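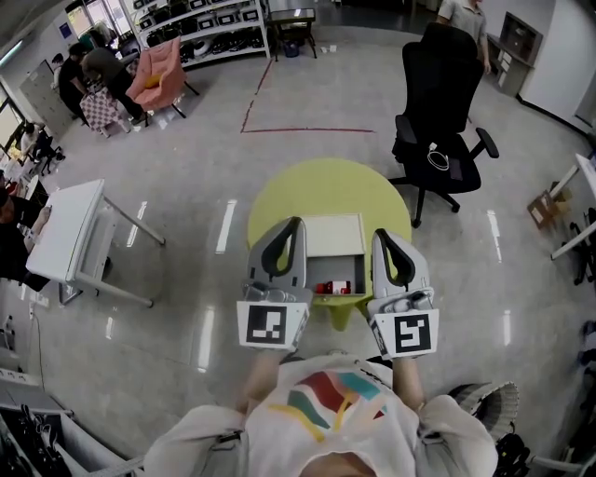 Pandside is very pleased to announce the opening of its new gift packing room at Zelenák, where our small presents and keepsakes will from now on be boxed up under the same roof as the shop and the order desk. It has been a long road to get here, with a good deal of paint, several changes of mind about where the desks should go, and more cups of tea than we would care to admit, and we are delighted to be able to tell our customers about it at last. At the heart of the new room is the Flindix, our little white gift box with a lid that stands up at the back, so that the things inside (small and red, in this case) can be seen the moment it is opened. The round yellow-green table it sits on has become something of a favourite with all of us, and we hope visitors will like it too.

Until now our gifts were chosen in one building and packed in another, and although everyone did their best, it meant a lot of carrying back and forth and the odd parcel that set off without its card. Bringing the two together gives our team of 34 the chance to talk to one another while an order is being made up, and it gives customers who call in the chance to see how their present will look before the lid is closed.

"I have wanted a proper packing room for years," said Gonzalo Escobar, Head of Gifts and Packing at Pandside. "When you pack at a round table you can get at the box from any side, and two people can work on the same order without bumping elbows. It sounds like such a small thing, but it has made our days a great deal more pleasant, and I do think it shows in the finished boxes."

The Flindix was drawn up here at Pandside and is made for us by our good friends at Plusteck, who were wonderfully patient as we sent back one sample after another, asking for the lid to be a touch firmer or the front a touch lower. We tried it out with regular customers before settling on the final shape, and 145 of them were kind enough to write back with their thoughts. Many asked for a box that could be kept and used again on a dressing table or a desk, and we have tried very hard to give them one.
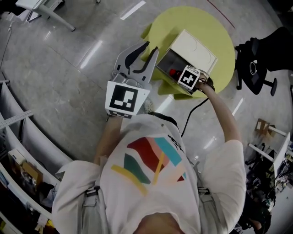
Pandside Gifts and Packing Department

The department is looking after all Flindix orders from the new room, and would like to say a warm thank you to everybody who waited so kindly while we moved our things across. A few pieces of furniture are still finding their proper places, and there are cardboard boxes on the shelving yet to be sorted, but orders are going out as usual.

Customers who have been in touch about the lid will be glad to hear that it keeps the faint curved embossing we had on the first samples. We did think about leaving it plain, and there were strong feelings on both sides! In the end the embossing won, and plain lids can still be had for larger orders if you ask us at the time of booking.

For the opening season we have set aside 300 boxes for schools, clubs and small local businesses that would like to order together, and these may be collected from Zelenák or sent on in the usual way. There are 19 ready-made gift selections to choose from, or you are very welcome to bring along something of your own and have it packed while you wait, so long as it fits comfortably under the lid. We are planning a set of packing afternoons for May, when members of the public can come and make up a box with a little help from the team, and the details will be put up in the shop as soon as they are settled.

Orders can be placed at the shop counter or by post. If you would like to visit the packing room with a group, please let the department know beforehand, so that we can clear a bit of space and find enough chairs.

Press enquiries: Gonzalo Escobar, Gifts and Packing Department, Pandside, Zelenák

Issued Jan 4, 2018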